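Misbridge Neighbors Help Board
Home and Garden > Furniture and Floors

Sticky patches on a varnished desk, do I have to strip the whole thing?

Posted by Roksolana Levchenko

Hi all! I bought a secondhand wooden desk from a lady over in Grisgate back in April and I love it, it's that orangey old-fashioned color my grandmother had all over her house. The problem is the front edge, right where my forearms go. It's tacky. Not wet or anything, just kind of grabby, and if I leave a sheet of paper there overnight it comes up with a little tearing noise. The back half of the desk is perfectly fine, smooth and hard.

So far I've tried dish soap and warm water (helped for a day), furniture polish (made it worse, I think?) and ignoring it (my sleeves have fuzz on them now). My brother-in-law says strip it to bare wood and start over. I really don't want to do that. I live in an apartment with 2 windows and one of them is painted shut. Is there anything in between?

Radymyr Koval

Don't strip it yet! I went through exactly this with the desk I work at, and I got away with a much smaller job.

What you've got is most likely one of two things. Either it's years of skin oil and hand lotion and polish built up on top of the finish, or the finish itself has gone soft from all that stuff soaking in. The first one cleans off. The second one doesn't, and you'd need to recoat that part at least.

To find out, get some odorless mineral spirits, put a little on a white cotton rag and rub a spot the size of a coaster, somewhere on the sticky bit. Window open, gloves on, no candles or pilot lights nearby, and read the can. If the rag comes up brown and yucky and the spot feels hard once it has dried, hooray, you have dirt. Keep going with clean parts of the rag till it stops coming up brown. Mine took most of a Monday evening and an entire old T-shirt. Lay the rags out flat outside to dry when you're done, don't ball them up in the trash, oily rags can heat up all by themselves and that is a real thing that burns down garages.

If you can still dent it with a fingernail the next day, then it's the finish. In that case I'd scrape the gummy part gently with an old plastic card, sand lightly by hand, and put on two or three thin coats of wipe-on varnish, with whatever wait the can says between them. The color may come out a bit different from the back half. I could live with that, maybe you can't.

Oh, and skip the polish from now on, especially the spray kind. I used Dulel lemon for years and I'm fairly sure I was feeding the problem. A damp cloth and a dry cloth is all mine gets now. And put something under your wrists! I never used to bother and I'm convinced that's what started it all.

Couple of shots of the wood over by my mouse:
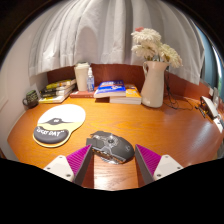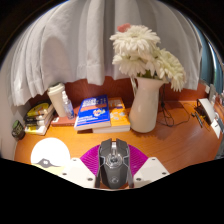 Bråten

Agree with most of that but I'd let any fresh varnish sit a good long while before you lean on it. Dry to the touch is one thing and properly hard is another, and I ruined a tabletop once by putting a lamp back on it the very next morning. There's still a ring. I gave mine 8 days and then used it carefully for a bit.

Also your polish might have silicone in it, a lot of them do, and new varnish will bead up and leave little craters wherever there's residue. Clean it twice before you sand, not after, or you'll just push the stuff down into the scratches. If you do still get craters, a thin coat of dewaxed shellac goes on first and the varnish on top of that.

Can't help you with the painted-shut window, although a thin putty knife worked all the way along the seam did it for one of mine. If the building's old, check about lead paint before you go scraping at it.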